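Print this message | E-mail this message

From: Jui-lin Hsiao
To: robot club list
Date: Saturday, November 2, 2019
Subject: Re: [robots] where has the arm got to?

On Friday night Rangi McAlister wrote:
> Missed the last two sessions, sorry all. Is the arm still dropping
> off the network when the upper servo moves? And do we have
> a task yet, or are we still arguing?

Hi Rangi, hi everyone,

We've stopped arguing, hurrah! The task is the mug one: nudge the little white roll over to the mug without touching the mug itself. Milagros wanted two fingers and a proper grab, but the Skindaslow rules allow one finger in the beginners' class and I'd sooner do that well — we can be greedy in May.

The network thing was my fault (two boards with the same address, don't ask how long that took). Rosalinda has rewritten the logging too, so every try gets its own line. We're up to 784 tries and I'd love to reach 1,020 before we touch the code again. 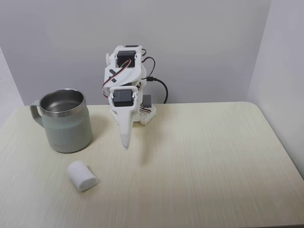

Rommel Ocampo thinks we should change the starting angle of the finger first, as tries from the same pose only teach us about that pose, and he'd sooner have 77 varied ones than another few hundred alike. I can see his point, grumble grumble.

So for Tuesday, could somebody bring small screws for the servo brackets, and a spare cap for the fingertip if there's one in the Javanar box? Doors at seven as usual. Rangi, you're on the laptop if you fancy it, I've left the password in the lid of the toolbox.

Cheers,
Jui-lin

You are receiving this newsletter because you joined the robots list. Unsubscribe | Change your settings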